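Thu 25 July
Home Skills, Unit 5: clearing and folding on a bed

These notes go with the second half of the unit. Read them before the practice hour. If you've already read the Grukik booklet, fine, but I'd treat about half of it with caution, for reasons given below.

## What the booklets claim

Most tidying guides tell you to start by emptying everything onto the bed. The argument is that you'll be forced to finish before you sleep. I have never seen much proof of this. Plenty of people move the heap to a chair at eleven at night and move it back in the morning, and the guides don't say what to do about them.

The Umeo method goes further and asks you to sort into 14 categories before you fold anything. Try it once if you're curious. A bed doesn't have room for 14 piles, and by the time you've decided whether a scarf is "seasonal" or "accessory" you could have folded it and put it away.

We'll use four groups:

1. Bedding (blankets, quilts, sheets, pillow covers)
2. Clothes
3. Bags and anything with straps
4. Everything else – boxes, tins, lids, cards, paper

Group 4 is where the time goes. Leave it for last.

## Working order

Bedding first. A loose blanket takes up more of the surface than anything else, and small things get lost under it. Shake it out, fold it in half lengthwise, then in thirds, and put it at the head of the bed with any quilt that's already folded. Don't refold a quilt that's fine as it is.

Clothes next. Fold to the width of the shelf or drawer they're going into. The Holst folding board is sold as a fix for uneven stacks. It makes a neat shirt, I'll give it that, but its one fixed width is no help if your drawer is narrower, and most drawers in older homes are. Use your forearm as a guide. Clothes heaped beside the bed count as clothes on the bed. Students leave these out of the job every term and then call it done.

Bags after that. Open every pocket before you store a bag. Tuck in the straps so they don't catch on the next thing you pick up, and stand it up if it will stand.

Look at the bed below and decide on your own order before class. The pink blanket is still crumpled, the black backpack is on its side with its straps trailing, and two black garments are folded but sitting in separate spots. The red quilt at the top is already folded.

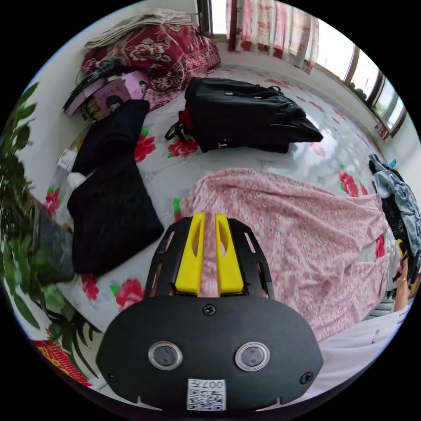

## Patterned sheets

A short section, but it comes up. Small items are hard to spot on a busy print, and flowers are the worst for it. Run your hand flat over the whole sheet once you think it's clear. Advice to buy plain sheets for this reason strikes me as a way to sell sheets.

## Storage products

Rolladside makes an under-bed drawer on wheels, 470 mm wide. It's useful if you own more bedding than shelf space. Measure the gap under your bed first, and check for a center leg. A cardboard box of the same size does the same job on a bare floor and slides badly on carpet.

Skip vacuum bags for quilts you use every week.

## For the practice hour

Bring one blanket, three or four garments and a bag. Write down your order of work before you touch anything, then note where you broke it. Around 315 words is enough for the write-up; 500 is the limit.

If you think the Umeo categories deserve another chance, argue for them, but show me the piles.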